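April, late evening

Today I walked to the old paper mill at Gavska and back, and my feet are complaining. I left the apartment in Candton after breakfast, took the small bus to the last stop and went on foot along the river. The path was soft from the rain, but the sky stayed kind until the afternoon.

I have decided to write in English every day for 75 days. My teacher at the evening course said that a diary is better than any grammar book, and I want to believe it. The hardest thing is still the little words. I wrote "in the bus" again this morning and corrected it to "on the bus," although I was sitting inside it.

At the mill there was only one other visitor, a woman with a very old dog. The guide told us that 2000 sheets could be made there in one good day, and that the water was so cold in winter that the workers kept a pot of warm water beside them for their hands. I bought a small notebook of the rough paper. It is too beautiful to write in, so probably I will keep it in a drawer, as my mother would do.

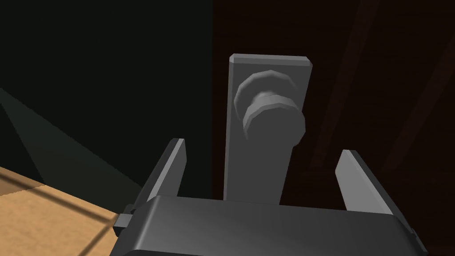 Round knob on a tall gray plate.

Doors gave me trouble in the language also. For years I said "door hand" for the handle, and people understood me and were too polite to correct it. In my language one word is enough for the knob, the handle and the thing you pull on a drawer. Now I have a page with all of them, and "latch" is my favorite — it sounds like what it does.

On the way home I stopped at the Weidemann bakery and ate two rolls with poppy seeds, standing up. Then a letter from the Flollinel library was waiting for me. My card is ready, number 2978, and I may borrow books from tomorrow. I will begin with something short.

I must buy bread, stamps and new laces for the brown shoes. It is raining again now, and I am going to bed.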